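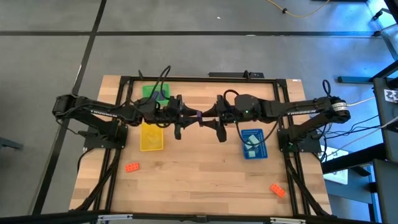

We use cookies to improve your experience on this site. Accept all | Manage preferences

October | By the Akden Reading Group

4. Results: who reads the instructions, and when

4.1 Stated and observed reading

Of the 300 households that received the Hilari bookcase, 264 returned a usable diary. The remainder returned nothing, or in one case the leftover dowels. Asked before delivery whether they usually read assembly instructions from start to finish, most participants said yes. The diaries tell a less flattering story. A typical entry records the sheet being unfolded, admired for its size, and placed under something heavy so that it would stay flat, where it remained until the second shelf went in backward.

We had expected reading to come first and building to follow. In most diaries the order was reversed. Participants opened the sheet at the point of trouble, looked for a drawing that resembled their trouble, and closed it again once they had found someone to blame. The manufacturer was the favorite. Spouses came second.

4.2 Length of the sheet

Two versions were sent out. The short sheet used drawings only. The long one, prepared with the help of the Siddiqui style guide, ran to 1,000 words and explained every step in full sentences. Households with the long sheet spent more time looking for their place in it and no less time building. They did, however, rate it as more polite.

Figure 2. Wood-strip work surface.
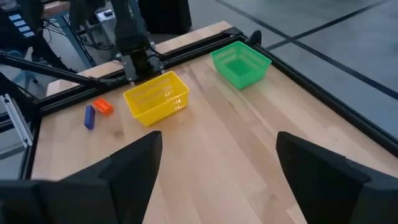
Wouldn't people simply read more if the steps were numbered properly? One respondent put this to us at the bottom of her diary, adding that step 7 on her sheet had come after step 9 and that she had taken this personally. She was right about the numbering. The printing error affected 30 sheets, all in the long version, and we ran the analysis again without them. The difference between the two groups shrank a little and kept its direction.

4.3 The warning box

Both sheets carried a boxed warning, borrowed from the Jamovex catalog, telling the reader to leave all screws loose until the final step. It was set in bold type and printed twice. Almost every diary that mentions the box does so after the screws had been tightened. Several participants copied the warning out by hand at that point, with underlining, as advice to the next person.

We asked in a follow-up call whether a larger box would have helped. Most thought it would help other people. Section 5 takes up this answer together with the matter of the hex key, which half the callers raised before we did.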